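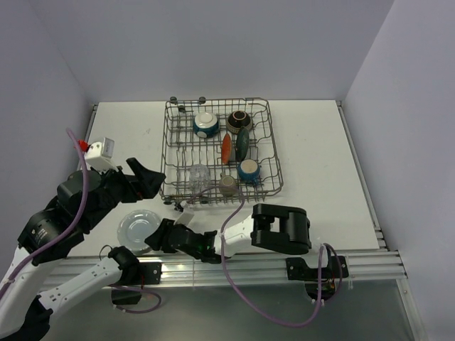

Drillbridge Cargo Crossbar Set

The Drillbridge is a two-bar roof crossbar set for compact and midsize SUVs with factory side rails. It fits raised rails and flush rails with the appropriate foot kit. The bars are sold in pairs, with feet, lock cores and a torque key included. Foot kits for flush rails are ordered separately.

Construction

Each bar is an extruded aluminum section with a teardrop profile and a full-length T-slot along the top face. The slot accepts most bolt-in accessories, including the Wukar ski carrier and the Brito cargo basket. A rubber strip closes the slot when no accessory is mounted. The strip should be cut to length on both sides of an accessory foot and pressed back into place, as an open slot will whistle at highway speed.

The feet are glass-filled nylon over a steel clamp. The clamp jaw has a molded rubber liner that sits against the rail finish. Earlier sets used a bonded liner, which could creep outward in hot weather. The molded liner is keyed to the jaw and can be replaced without tools.

Fit

Before ordering, check the vehicle owner's manual for the maximum dynamic roof load. The lower of the two figures, vehicle or crossbar, always applies. The weight of the bars themselves counts toward the vehicle limit, as does the weight of any basket, box or carrier.

Vehicles with a panoramic roof may need the front bar set farther back than the default position. Open the roof fully by hand switch with the bars in place and unloaded, and confirm clearance before driving. Vehicles with a shark fin antenna need the rear bar placed ahead of the antenna base.

The set does not fit bare roofs, rain gutters or fixpoint mounts. Mallov makes a separate foot for gutter mounting, listed under Vans and Trucks.

Specifications

Bars per set: 2
Bar material: extruded aluminum, black anodized
Bar length: 4 ft
Feet: glass-filled nylon, steel clamp
Lock cores: 4, keyed alike
Set weight: 20 lb
Accessory mount: top T-slot
Finish options: black only

Installation

Park on level ground and wipe the rails clean. Set the bars on the roof with the directional arrow under each end cap pointing forward. Measure from the top of the windshield to the front bar on each side and match the two distances. Hand-tighten all the feet, then bring them up evenly with the torque key until it clicks. Fit the covers and lock them.

Check the clamps again after the first short drive and before every long trip. Inspect them every 1,000 miles if the bars stay on the vehicle. Remove the bars before using an automatic car wash.

Revision notes

Bars shipped since December carry a revised end cap with a deeper lip. The old cap fits the new bar, but the new cap will not seat on the old one. If ordering spare caps, read the letter stamped inside the foot cover: A for the old part, B for the new. Fit guide revised by Urmila Rajput, 22 Feb 2019.

Parts and service

Lock cores can be ordered by the key number stamped on the face of the core. Feet are sold singly, with liner and bolt. Torque keys are stocked as a spare part. Replacement T-slot strip is sold in one length and trimmed to suit.

For fit questions on a vehicle not in the guide, send the make, model, year and a photo of the rail to Ismael Fontes at the parts desk. Dealer orders go to Janaína Prado.

Ships in one carton. Foot kits ship separately.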